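ロボットの腕に、フォークの片づけをおしえる

こんにちは！ わたしはスマイヤ・ウディンといいます。みんなでお金を出しあって借りている工作場「コルトリー」で、ロボットをいじっています。今日は、わたしたちがいま取り組んでいる「お片づけアーム」の話をしますね。むずかしい言葉が出てきたら、そのつど説明するので安心してください。

お片づけアームの名前は「フロルム」です。仲間のパオラ・ルアワイさんがつけました。意味はとくにないそうです（わたしは三回聞きましたが、三回ともちがう答えでした）。

フロルムの仕事は、テーブルの上のナイフやフォークやスプーンをつまんで、トレーにもどすこと。え、それだけ？ と思ったでしょう。わたしも最初はそう思いました。3日もあればできるよ、なんて言っていたんです。はじめたのは3月で、まだ終わっていません！

まず、自分の腕を見てください。肩、ひじ、手首がありますね。曲がるところを「関節（かんせつ）」といいます。ロボットの腕にも関節があって、そこに「モーター」という、電気でくるくる回る部品が入っています。肩のモーターが回ると腕ぜんたいが動いて、手首のモーターが回ると先っぽだけが動きます。

先っぽについている手のことは「グリッパー」とよびます。フロルムのグリッパーには指が2本しかありません。おやつのときに、親指と人さし指だけでおせんべいを食べてみてください。まあ、食べられます。でも、テーブルにぺたっとおいたスプーンを拾うのは、けっこうたいへんですよ。指がテーブルにぶつかるし、柄はころんと転がるし。

では、どうやって動きをおしえるのでしょう。

ひとつは、数字で命令する方法です。「ひじを30度曲げて、手首を少し回して、指をとじる」というふうに、順番を書いていきます。この順番を書いたものが「プログラム」です。でも、この方法だと、フォークがちょっとずれただけで、なにもないところをつまんでしまいます。フロルムはまじめな顔で（顔はないけれど）空気をトレーに運んでいました。パオラさんは床にすわりこんで笑っていました。

もうひとつは、お手本を見せる方法です。人がロボットを動かして「こうやってつまむんだよ」とやってみせ、そのときの関節の角度とカメラの映像をぜんぶ記録しておきます。それをたくさん集めて、コンピューターに練習させるんです。自転車の乗りかたをおぼえるのに、ちょっと似ているかもしれません。

このお手本が、ひとつやふたつでは足りません。最初の晩、わたしたちは42回やりました。フォークをたてに置いて、つぎはよこに置いて、そのつぎはななめに置いて……。30回をすぎたころには、わたしのほうがロボットみたいな動きになっていました。

それから、光るものもやっかいです。金色のスプーンのように、つやつやしたものには天井の明かりがうつりますよね。カメラにはそれが白いかたまりに見えて、スプーンの形がわかりにくくなってしまうんです。人間は「ああ、光っているだけだな」とすぐわかるのに、ふしぎですよね。パオラさんはスプーンの向きをいろいろ変えて、わたしはそのたびにお手本をとりなおしました。

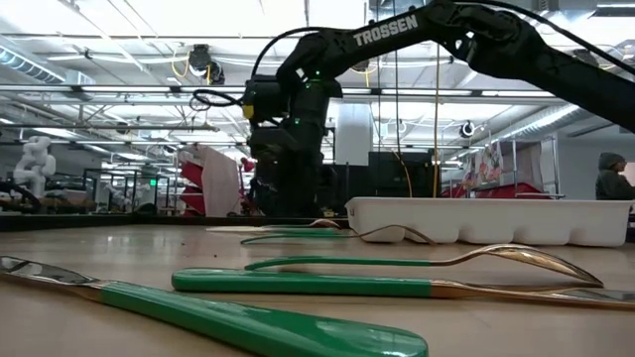
つまむ場所も大事です。ナイフは柄が太いので、柄のまんなかあたりをねらいます。はしっこをつまむと、もう片方がだらんと下がって、トレーに入れる前に落ちてしまいます。おうちで鉛筆をつまんで、ためしてみてください。はしを持ったときと、まんなかを持ったときで、ぜんぜんちがうはずです。

つまむ力のほうは、わたしがすっかりまちがえました。落とすのがこわくて、ぎゅうっと強くしたら、柄がつるんと逃げてテーブルの下まで飛んでいったんです。それからは弱いところからはじめて、少しずつ強くしています。いま、フォークはだいぶじょうずになりました。スプーンはまだときどき、さかさまにトレーへ入れます。

ひとつだけ、約束してほしいことがあります。ロボットの腕が動いているときは、手をのばさないこと。ロボットは、そこにみんなの手があると気づかないことがあります。コルトリーでは、動かす人がかならず「動かします！」と大きな声で言って、止めるボタンのそばに立ちます。パオラさんの声は大きすぎて、となりの部屋の人が返事をします。

おうちでやってみたい人は、厚紙とわりピンで腕を作ってみましょう。細長く切った厚紙を2枚、わりピンでつなげば、ひじのできあがり。先に洗たくばさみをつけるとグリッパーになります。あなをあけるところは、おとなの人といっしょにやってくださいね。

できたら、それで消しゴムをつまんで、筆箱に入れてみてください。ひじをどれくらい曲げたか、紙に書いておくといいですよ。つぎの日に、その紙だけを見ながら同じことができるかな？ わたしはこれからコルトリーへ行って、スプーンのつづきをやってきます。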